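Giving up the car, five months in

2024-12-25

I sold the car in July. The transmission was going and the shop in Esomley wanted more than I was willing to put into it, so I took what the dealer offered and bought a bus pass the same afternoon. A few people asked how it has gone, so I'm writing it down.

The pass is 70 dollars a month. Insurance alone on the car was more than that. I also kept a log of what I spent on rides when the bus didn't work out, and through the end of November it came to 568 dollars. Most of that was two late trips back from the airport and one week in October when I had a bad cold and didn't want to stand outside.

My regular route is the 192, which goes from the bottom of my street to the Lai building downtown. On paper it takes 35 minutes. In the morning it takes 45. Going home it depends on whether you make the 5:10, because the next one fills up at the college and then stops at every single corner.

Groceries were harder than commuting. I used to shop once every two weeks and fill the trunk. Now I go twice a week with a backpack and carry less. I stopped buying the big bags of rice and the cases of seltzer. I did buy a folding cart and used it four times. It doesn't fit well in the aisle on the older buses and people trip on it.

Shoes matter more than I expected. I went through one pair by September, worn flat at the heel. The white sneakers I have now are better for walking but show everything, and I wipe them down most nights.
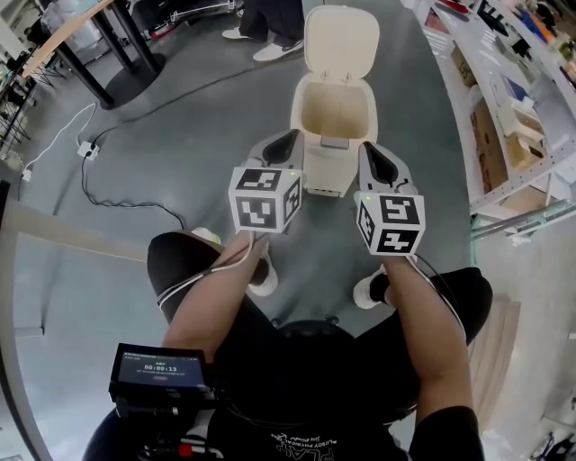
King-fai Chiu wrote to me after the last post and said that I was leaving out the weather, that anyone can ride the bus in August, and that I should report back in February after standing at an open stop with sleet coming in sideways. He also thinks 45 minutes each way is too much of a day to hand over.

He's right about the stop. Mine has a pole and a bench and no roof. I've asked the transit office about a shelter twice and got the same form letter both times. As for the time, I read on the bus, and I finished more books this fall than in the two years before it.

I haven't decided about spring. My sister lives out past the end of the line and I've seen her less, and that bothers me. I may rent a car one weekend a month and see what that costs. The pass renews on the first and I've already paid for January.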